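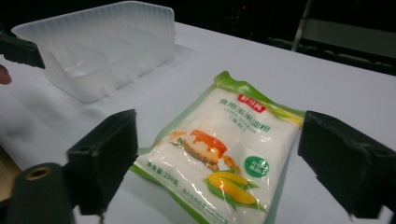 A bag of corn starch with a caramel-topped dessert on the label. The net weight is 250 grams.

Pudding night returns to Dunari kitchen

21 Jun 2024

Corn starch is getting its own evening at the Dunari community kitchen, and the sign-up sheet is already filling fast! The class, led by home cook Helju Vanags, covers puddings, fruit sauces and a crisp coating for fried tofu, all built on the same white powder that most of us keep at the back of a cupboard and forget until Thanksgiving gravy.

There are 24 places, and everyone goes home with a jar of vanilla pudding and a folder of recipes. Vanags has been testing them since January, and the one she is happiest with is a milk pudding with a dark caramel poured over the top.

"People think they need eggs and a water bath and half a day," she said. "You need milk, sugar, a whisk and a bit of patience at the stove. Stir the starch into cold milk first, and please don't walk away from the pan!"

The recipe comes from a handwritten notebook her aunt started in 1979, and it has seen plenty of use (two of the pages are stuck together for good). Vanags has rewritten the measurements in both grams and cups, so a small bag bought at an Asian grocery is as easy to use as a box from the supermarket.

Omar Obeidat, who runs the Jornis produce stand, is bringing the fruit. He expects to have sour cherries and the first blueberries, and he plans to stay for the sauce part of the evening, which he took last year and still talks about. "I used to boil my cherries down for an hour," he said. "Now it's five minutes and they keep that lovely bright taste."

Last year's class made around 200 small cups of pudding, and the leftovers went next door to the Ullevari reading room, where they were gone before closing.

The kitchen is on the ground floor of the Mägi building, with the entrance from the courtyard. Bring an apron and a clean jar with a lid. Anyone with a corn or dairy allergy should mention it when signing up, and Vanags will set aside a burner for potato starch and oat milk. Sign up at the front desk.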